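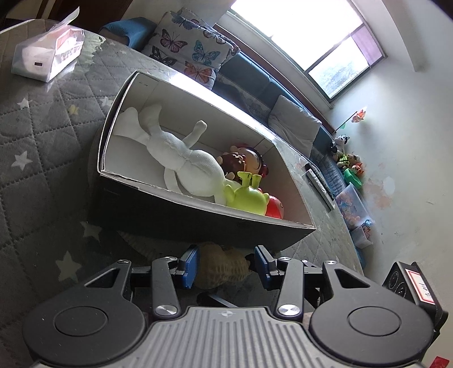 **From:** Stokbridge Toy Swap list
**Date:** February 9, 2019
**Subject:** Re: [stokbridge-swap] What do you do with the odds and ends?

> Hi all, new-ish here. Our lounge has been swallowed by small toys. I don't mean the big stuff, I mean figurines, little balls, soft toys, fast food freebies, things that belonged to a set once. I bought one of those Rarik tower units with the pull-out tubs and the kids will not put a single thing in it. I've tried picture labels. I've tried colour coding. Before I spend any more money, what are the rest of you doing with the odds and ends? And do you bother sorting before swap day or just bring the lot in a bag?
>
> Also, is it worth washing soft toys beforehand or do people do that at the other end?

Welcome! And oh, the Rarik tower. We had one too, the 11-tub version, and I ended up keeping wool in it. The tubs are too deep for small things. Whatever the kids want is at the bottom, so they tip the whole tub on the floor, and there you are on your hands and knees again.

What we do now is one open box. That's the whole system, sorry if you were hoping for something cleverer. It's a cardboard box, black on the outside and white on the inside, no lid, and it sits up on top of a bigger dark box or stool in front of the sofa so it's at a good height for short people. The white inside is better than I expected because you can see what's in there at a glance, even the little things that roll into the corners. The previous box was brown all over and we lost a whole family of plastic hedgehogs in it for most of a winter.

Rule one is that if it doesn't fit in the box, something else has to come out. Rule two is that the box gets gone through before every swap. I did ours this morning on the quilted mat (the grey one with the stars, those of you who came to the September swap will remember it because I lent it for the baby corner and got it back with playdough in the stitching). I'm keeping the mat, please stop asking!

So far the box has the white knitted doll, the boy figurine with the brown hair, a lime-green fellow with the stubby ears who looks like some sort of ogre, and a small red ball. The doll stays. I'd be run out of the house. The other two I'm less sure about. The green one was on the "going" pile last time too and made its own way back, so I'm not promising him to anybody.

Then there's the tan woven thing, which I'd call either a shell or a very small basket depending on the light. I don't remember where we got it. My youngest uses it as a bed, a hat, a boat and a bowl of soup, so I suppose it's a toy. If anyone brought it to a swap and wants it back, speak up, I won't be offended.

On your sorting question: please do sort a bit! It doesn't have to be fancy. Last year we had 59 bags come through the door and a good half were mixed, and the people on the tables spent the first hour pulling puzzle pieces out of teddy bears. If you can manage it:

- soft toys together in one bag
- figurines and little characters in another
- balls loose in a box or a net, never in a bag with anything breakable
- anything with a battery door, take the batteries out and tape them to the toy
- puzzles and games only if you've checked the pieces

Washing, yes, at your end. Knitted ones I do by hand in the laundry sink with a bit of wool wash, then roll them in a towel and lie them flat. Don't peg them up by an arm. Ours went from a perfectly normal doll to something with one arm down to its knees and I had to felt it back into shape. Plastic figures get warm soapy water and an old toothbrush, and keep the tissues handy for the crevices. We keep a packet on the glass-topped table anyway, for noses.

As for spending more money, I wouldn't. I did look at the Nijs toy bench, the one with the padded lid, and it was $2499 delivered. For a bench! Jevier do a plainer one for less but it has a lid as well, and lids are the enemy in our house. Things go on top of the lid and then the lid is never opened again. The only thing I'd buy is a second mat so you can tip everything out and then pick up the corners when you've had enough.

Something else that helped was putting the box by the window end of the sofa. The kids like to kneel up there among the cushions (the butterfly pillow is the favourite, it's been in more arguments than any toy) and they drop things straight down into the box when they're done. It's lazy but it works about four days in five.

Could someone confirm whether the hall is taking books this time? I've got a stack of board books with only minor chewing, and I don't want to lug them over if they're going straight back in the boot. The door code is still 1541 as far as I know, but check before you stand there in the heat with your arms full like I did.

I can bring the trestle cloths again and a spare roll of masking tape. Somebody else will have to do the morning tea, I did it twice.

Cheers,
your list mum at the top end of the street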